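Home Guides Teleop Data About

How to record demos your robot can learn from
By Eglė Dambrauskienė
2024-06-03

I've been collecting demonstrations for our desk-tidying task in Gristdale for a while now, and I've thrown away more episodes than I like to admit. So this is the way I set up a session these days. It assumes you've got your teleop working and just want cleaner data!

1. Write the task down in one sentence. Ours is "put both notebooks in the file holder." If two operators read the sentence and do different things, rewrite it. We lost a whole batch from the Brumport room that way (half the notebooks went in spine first, half spine out, and the policy dithered between the two).

2. Pick your start pose and save it. Hands up near the front edge of the table, fingers open, in view of the head camera. Every episode starts there. I count to 2 before I move, so there's a bit of stillness at the beginning that makes trimming easy.

3. Change the layout every time. Slide the holder over, turn it, swap which side the notebooks are on. I used to do this by feel and ended up with the holder in the same spot over and over – now I print a list of layouts and tick them off. 70 episodes per list is a comfortable session for me. After that my wrists get lazy and it shows in the recordings.

4. Move like you mean it. Slow is fine, but don't hover. Long pauses over the object teach the model to pause over the object, and then you'll be standing there watching it think.

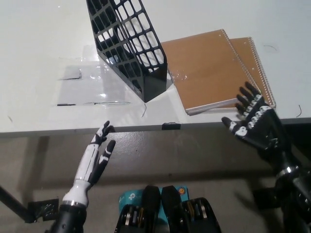 5. Keep your fumbles, up to a point. If a notebook slips and you pick it up again, that's a great episode, because the model gets to see a recovery. If you knock the whole thing onto the floor, stop, mark it as failed and reset.

6. Label right away. Success or fail, layout number, operator, plus a short note if anything odd happened. I tried leaving it all until the end of the day once and couldn't tell my episodes apart.

7. Watch a handful back before you pack up. I scrub through at high speed looking for dropped frames and for hands that drift out of view.

Our Lomley set has 3,589 episodes in it, but the first policy I was happy with trained on just 1,072 of them, the ones that survived a proper review. So don't be shy about deleting! Next I'm going to write up how I do that review, including the script I use for sorting by episode length.

Last updated: June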